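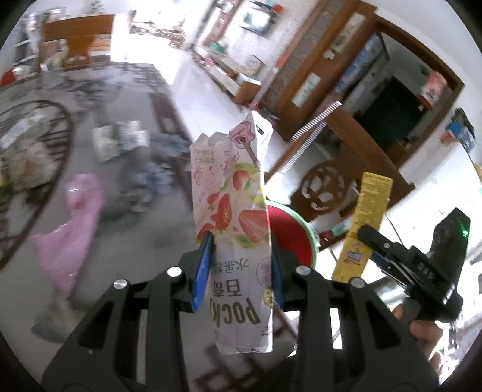 手持夹爪夹着一个白色零食包装袋,右侧是另一只夹爪和一个黄色盒子。

Hasden 在 Wamen 举办开放日,参观者可以亲手试用夹爪

上个月,机器人公司 Hasden 在 Wamen 的一所住宅里举办了开放日。公司平时在这里收集家务动作的数据。开放日从下午两点开始,到晚上七点结束,每一组参观者可以在屋子里停留50分钟。

来的人里有附近的居民,有学工程的学生,也有几位父母带着孩子。进门以后,大家先换拖鞋,然后听一段很短的介绍。介绍结束以后就可以走到房间里,看工作人员怎样干活。

房间的样子和普通人家差不多。地上铺着灰色的地毯,有木头的柜子和书桌,有椅子,也有一个红色的圆凳。地毯上放着一些白色的包装和衣服。我身边的一位女士看了一会儿,小声对她的丈夫说,和我们家的周末一样。

当天演示的内容是整理房间。工作人员每只手拿一个黑色的夹爪,公司给这种工具起的名字是 Olo。它的两根手指上有蓝色的垫子,人握住后面的把手,手指就可以打开和合上。工作人员用它从地上和桌上拿东西,再放到应该放的地方。夹爪记录下来的动作以后会给机器人学习用。那个下午在房间里干活的都是人,完整的机器人在另外一个城市的实验室里,这一点公司在报名的通知里已经写清楚了,不过还是有一个男孩比较失望。他问了两次机器人什么时候出来。

负责这个项目的 Miroslava Kollár 一边演示一边说明。她先谈到包装袋。她说,零食的包装袋对人来说非常简单,可是对夹爪来说是一件麻烦的东西。它软,会变形,每一次被拿起来的时候形状都不同。如果夹在中间,上面的部分可能会倒下来;如果夹在边上,又容易滑掉。

“盒子比较老实。”她说,“盒子的形状在那里,你知道应该从哪里拿。袋子没有固定的形状,所以我们需要很多很多袋子。”

大家听了都笑。有一位老先生就问她,这些零食是不是都由公司的员工吃掉了。Kollár 回答说,大部分是的,而且他们现在对草莓味已经有一点害怕。

演示的规则只有几条。拿东西的时候动作要自然,不要太快。掉在地上的东西要照平时的习惯再拿起来,这样的记录也是有用的。手和胳膊不要挡住夹爪的前面。每做完一段,工作人员会在一个叫 Reddy 的程序里写下这一段做了什么,比如“收拾包装”或者“把盒子移到桌子上”,然后才开始下一段。

我问 Kollár,为什么不在实验室里做这件事,实验室的桌子干净,灯光也稳定。她说他们一开始就是这样做的,做了一个冬天。后来把学到的动作放到别人家里去试,结果不好。换了桌布不行,窗户旁边太亮也不行。所以公司决定租房子,而且要求房子里有旧的家具、有生活的痕迹。Wamen 的这一所是他们租的第三所。房东把大部分的家具留了下来,公司自己没有买多少东西。

“椅子腿、地毯的边、门后面的杆子,这些东西在实验室里没有人会想到去放。”她说。

从下午四点开始,参观者可以自己试用。公司准备了3个位置,每个位置旁边有一位工作人员。任务很容易:把一个包装袋从地毯上拿起来,放进垃圾袋里;或者把一个盒子从一边移到另一边。每个人试7次,然后换下一个人。

我也排了队。我的感觉是,工具比我想象的轻,但是我的手不太知道自己有多长。用手指拿东西的时候,我们不需要想距离,而用夹爪的时候,前两次我都合得太早,夹到的是空气。第三次我夹到了地毯。站在我旁边的工作人员很有耐心,她建议我不要看自己的手,要看夹爪上蓝色的部分。按照她的话去做以后,我终于把袋子拿了起来,可是在走到垃圾袋的路上又掉了一次。后面的四次都比较顺利。

孩子们学得比大人快。有一个女孩大概上小学,她用两只夹爪一起把一件衣服展开,又叠了一半。她的母亲在后面说,在家里她从来不叠衣服。Kollár 听到了,就请女孩再做一遍给大家看,但是女孩不好意思,把夹爪还给了工作人员。

试用的时候记录是关着的。工作人员在每一组开始以前都说明了这件事,门口也贴了纸。对于这一点,有几位居民问得很仔细。他们想知道,平时收集数据的时候,窗户外面走过的人会不会被拍到,还有,如果将来公司到居民家里去收集,家里的照片和信件怎么办。Kollár 说,目前他们只在公司自己租的房子里工作,没有到居民家里去的计划。如果有一天要去,需要住在那里的每一个人都签字同意,而且住户可以先看一遍录下来的内容,要求删掉一部分。关于窗户,她承认以前没有想得很周到,现在工作的时候会把朝街的窗帘拉上。

提问的时间比原来安排的长。有一个学生问,人做的动作这样多、这样不同,机器会不会学到坏习惯,例如把东西随便一扔。Kollár 说会的,这已经发生过。他们有一位同事喜欢把毛巾从远一点的地方丢进篮子里,他自己丢得很准,机器学了以后丢得不准。那些记录后来被拿掉了。她又说,他们也不希望所有的人都用一样的方法,不然机器只会一种方法,所以要在中间找一个位置,这个位置现在还没有完全找到。

另一位参观者想知道什么时候可以买到会收拾房间的机器人,价钱是多少。对这个问题 Kollár 没有给出年份,也没有给出价钱。她说公司今年的目标是让机器在一间没有见过的房间里,把地上的包装和小盒子收好,衣服要放在后面,因为衣服更难。厨房现在还没有开始。

我在门口遇到了住在对面楼里的一位邻居。她说,几个月以来她常常看到有人在这所房子里把东西拿出来,收好,又拿出来,她一直以为是在拍电视剧。知道了真正的原因以后,她觉得这个工作可能比较无聊。我把她的话告诉了一位正在整理鞋子的工作人员。他想了一下,说上午还可以,吃过午饭以后是有一点困的。

公司表示,参观者写在留言本上的意见会在内部讨论。我翻看了几页,多数人写的是把手的问题:手小的人觉得把手太粗,食指够不到合适的地方。也有人建议下一次多准备一些椅子,给陪孩子来的老人坐。有一页上只画了一只夹爪,夹着一朵花,没有写名字。

Hasden 计划在十月再举办一次开放日,地点还是在 Wamen 的这所房子。到时候会增加叠毛巾的演示,试用的时间也会提前到下午三点。参观不收费,但是需要提前报名,十二岁以下的孩子要有大人陪同。报名的方法会贴在房子门口,也会在公司的网页上公布。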